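Two-finger tryout at Dotomico heads into its second week

3 min read

I spent most of Monday over at Dotomico's place in Rurnville, where the crew is comparing two sets of hand-held grippers before they pick one for the winter. I went in expecting a quick look and a coffee. I stayed until they turned the lights off!

Quick catch-up for anyone who missed my March item. Dotomico collects demonstrations for home robots, so a person holds a gripper in each hand, does an ordinary chore with it, and the arm learns from that later on. Their old set had flat metal tips and did fine on boxes and books. Bathrooms and kitchens were another matter (small caps, thin handles, anything slick), and that's how we got to this bake-off.

The first set comes from MacBrayne and has stiff fingers with a short trigger pull. The second is from Cedmont, with a softer finger that bends around whatever it's closing on. Each one gets the same list of 19 chores, done by the same people, and by the end of last week they had 473 runs saved between the two. I asked if I could try a few and they very kindly said yes.

So, my totally unscientific take. The stiff ones feel quick. You squeeze, they shut, you know where the tips are. I picked up a toothpaste cap on my second go and was a little too proud of it. The soft ones took me longer to get used to, and I kept squeezing way harder than I needed to, but they were nicer on round bottles and I dropped a lot less. After 40 minutes my forearms had opinions about both - the trigger on the soft set is heavier, and the people who do this all day noticed it before I did.

The cabinet chores are where it gets fun. Reaching in under a sink means your wrists end up in odd places, and the printed markers on the gripper bases have to stay where the tracking camera can find them. Turn your hand too far and the run gets tossed. The team lost 14 that way on the first day and has since moved those chores to the morning, when everybody is fresher.

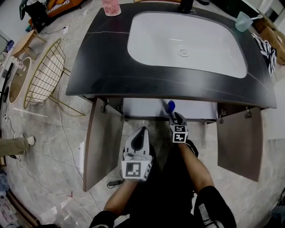
Both grippers down at the open vanity, with the right one reaching in near something blue.

What happens next? There's another week of chores, then the arm gets its turn with both sets of fingers mounted, doing the same cabinet work on its own. That's the part I want to see. A finger that feels great in my hand could still be a pain for an arm that can't feel the squeeze, and the crew was pretty open about not knowing which way it'll go.

They plan to share the side-by-side numbers once the arm runs are finished, including the tossed ones. I've asked to come back for that, and I'll post an update here when I do.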